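February, 9:40 am. Speech-to-text for the newsroom archive, second pass. Loaded 100 clips from the Mevano set and started the Gastov model on them.

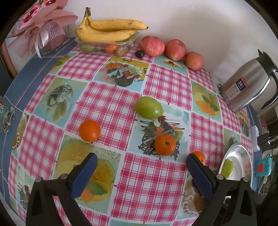

Transcripts

60 clips came back clean enough to search. 13 have the speaker labels swapped, mostly phone interviews. Place names are still bad: Flinach came out as "flannel" again. Added it to the word list.

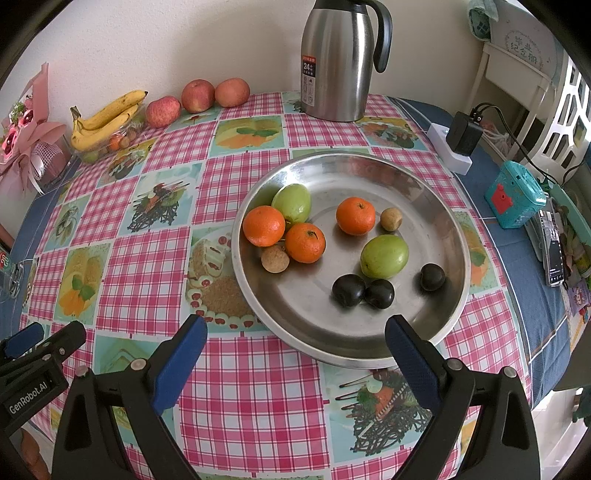 To do

Rerun the 13 with the Weerasinghe splitter, 40 second chunks. Ask the archive desk for older radio clips.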